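Care Package Drive – Frequently Asked Questions

Flunavbridge chapter, updated 7 September 2018

Short answers, we're packing most nights. Read this before you email please.

What is the drive?
We send boxes to deployed units. Snacks, socks, letters, small comforts. Last year 97 boxes went out, this year we want more.

Who gets the boxes?
One unit at a time, picked by the chapter. Have a family member deploying? Send in the unit name and rough dates, we'll add it to the list.

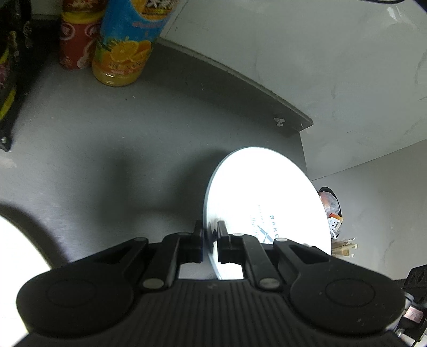
When is the cutoff for donations?
End of October. Anything after that waits for the next shipment.

What should I bring?
Jerky, drink mix, hard candy, foot powder, lip balm, paperbacks. Travel sizes are best. No chocolate – it melts. No aerosols, no alcohol, no homemade food.

Where do I drop things off?
Front desk at Brundel Hardware or the Kovačević Insurance office, regular business hours. Look for the blue bin. Pleaes don't leave bags outside overnight.

Can kids write letters?
Yes! First names only, no home addresses, no glitter. We need some 3000 cards so get the whole class in on it. 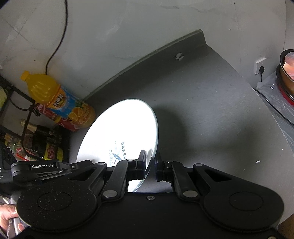 How much does it cost to mail one box?
We budget 28 dollars a box, tape and forms included. Cash gifts go to postage first.

Do I get a receipt?
Yes, ask at drop off. For checks we mail one, allow 2 weeks.

Can I help pack?
Yes. Sign up on the Skudex page, link is in the newsletter. Wear closed shoes, bring a marker if you have one, we allways run out.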